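Sutis shared workshop: table sorting build
Second progress report to the Nivard small projects fund
Period covered: October to January

1. Where we are now

In our first report we promised a table with two robot arms which can move small trays and baskets from one place to another, so that members of the workshop can send back parts and tools to the right shelf. The table is standing and the arms are mounted. We are now in the part of the work where we try many tray positions and write down what goes wrong. This part is slower than we planned, and I explain below why.

2. Work done in this period

The frame was finished in November. We first bought the profiles too short for the back rail and had to order again from Wekmont, which cost us almost three weeks. The rail is important for us, as we want to place containers on two heights and not only on the table surface.

Both arms were calibrated again after the new rail was fixed. The left arm had a small error in the wrist, which we could see only when it was stretched out far. We solved it by making the cable loops longer – the old ones were pulling on the wrist at the end of the movement.

We recorded 407 attempts with trays and baskets. In 142 of them the tray was lifted and put down where we wanted. The others are divided between bad grip, tray turned during the movement, and stops made by our own software. I know this number looks low. Most of the failures come from the first weeks, before the calibration, and we have decided to keep them in the count.

3. Problems

Shallow trays are more difficult than we wrote in the application. When a finger comes down a little beside the rim, it pushes the tray away and the next attempt begins from a wrong position. Baskets with openings in the side are easier.

The second problem is light. In the evening the ceiling lamps give reflections and the software loses the edge of the white trays. We have added a desk lamp at the table and it helps, but the settings must be made again when somebody moves it.

The third problem is time. The workshop is open to all members, and on Wednesday the tables are used by the woodworking course.

4. Money

From the grant there remain some 800 euros. We ask for permission to use a part of this sum for a second set of gripper fingers with a softer surface, made by Navickas. This was not in the original budget. The rest stays for cables and small parts, as agreed.

5. Next period

We want to reach 20 good transfers one after another without help from a person, first with trays of one colour and then with mixed colours. After that we will write the building guide, which other workshops can use without payment. The guide is already begun – the chapter about the frame is ready for reading, and we can send it if the fund wishes.

6. Pictures
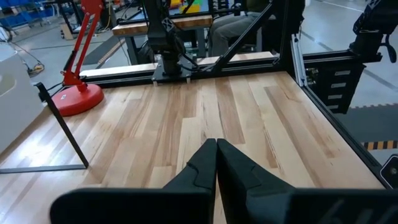
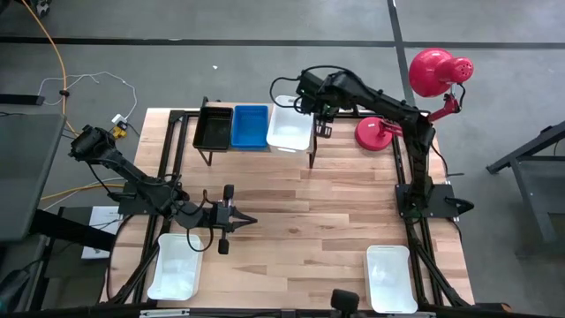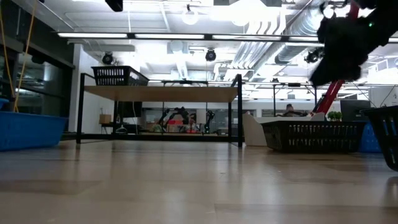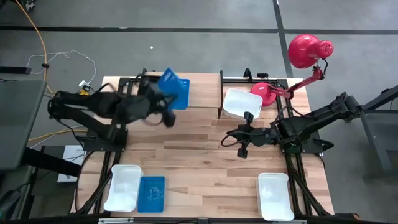

Last picture: the left arm with a blue tray in its gripper.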